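Taller de cestería y conservación de mimbre
Unidad 4. La bandeja rectangular de fondo calado
Apuntes de clase – Laine Sepp

Esta unidad continúa la anterior, dedicada a las cestas redondas de fondo cerrado. Traed leídas las hojas sobre preparación del material, porque no se repetirá lo del remojo ni la clasificación de las varas por grosor.

4.1. Qué entendemos por bandeja

En el taller llamamos bandeja a la cesta cuya pared es baja en relación con la superficie del fondo. No hay una medida fija que separe una bandeja de una cesta. En los catálogos comerciales veréis las dos palabras usadas para la misma pieza, y en los inventarios de museo depende de quién hizo la ficha. Para las fichas de este curso usaremos siempre «bandeja» y anotaremos la altura de la pared aparte.

La forma rectangular tiene un problema que la redonda no tiene: las esquinas. Una vara doblada en ángulo recto se abre por fuera y se aplasta por dentro. Por eso la mayoría de las piezas rectangulares llevan las esquinas redondeadas, con una curva que reparte el esfuerzo a lo largo de varios centímetros.

4.2. El fondo

El fondo calado se teje en diagonal respecto a los lados y deja pequeños huecos en filas que se repiten. Pesa menos que un fondo cerrado, gasta menos material y deja pasar el aire, lo que interesa para pan, fruta o ropa. A cambio, no retiene migas ni piezas menudas, y las patas finas de algunos objetos se enganchan.

Al examinar un fondo calado conviene fijarse en lo siguiente:
– Regularidad de los huecos. Un hueco mayor que sus vecinos suele indicar una vara desplazada o rota.
– Encuentro del fondo con la pared. Es la zona que más trabaja cuando la bandeja se levanta cargada.
– Planitud. Se comprueba con la pieza vacía sobre una mesa lisa, apretando con un dedo en cada esquina.

En la práctica cargaremos las bandejas con 2 kg repartidos por el fondo durante 10 minutos y volveremos a comprobar la planitud. Hema Devadiga prestará sus pesas planas; no uséis piedras.

4.3. El borde

El borde trenzado remata la pared y da rigidez al conjunto. Cuanto más grueso es, mejor aguanta la pieza que se la coja por un solo lado, cosa que todo el mundo hace aunque se le diga lo contrario. En los lados largos el trenzado tiende a abombarse hacia fuera. Un abombamiento ligero es habitual y no se corrige. Si aumenta con la carga, hay que buscar una rotura en la pared.

El color tampoco es uniforme. En una misma pieza conviven tonos tostados y pardos dorados, según la vara y según el acabado. En la ficha se anotan los dos extremos, del más claro al más oscuro, sin intentar dar un color medio.

4.4. Limpieza

Brocha suave en seco, siempre por el fondo primero y después por el borde. Para el polvo atrapado entre las hebras, aspirador a baja potencia con una gasa en la boquilla. El paño húmedo se reserva para manchas localizadas y se seca la pieza a la sombra, apoyada en el borde – nunca junto a un radiador. El aceite de linaza que recomiendan algunos manuales oscurece el mimbre y atrae polvo; en este taller no se usa.

4.5. Para la próxima sesión

Cada pareja entrega una ficha completa de una bandeja, con medidas exteriores, altura de pared, tipo de fondo, tipo de borde y estado. Edgars Lill recogerá las fichas al empezar la clase. Las piezas del taller no salen del aula. 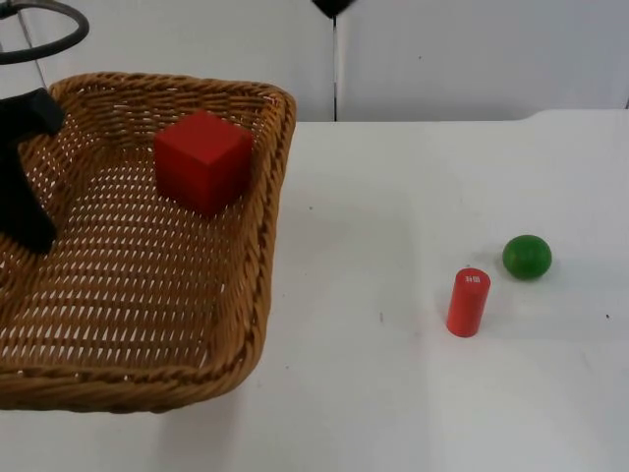

¿Se puede reparar un fondo calado sin desmontar el borde?
Cuando la rotura afecta a una o dos varas, se puede: se introduce una vara nueva remojada junto a la dañada, siguiendo la misma diagonal, y se recorta la vieja una vez seca la reparación. Si la rotura llega al encuentro con la pared, hay que abrir el borde en ese tramo.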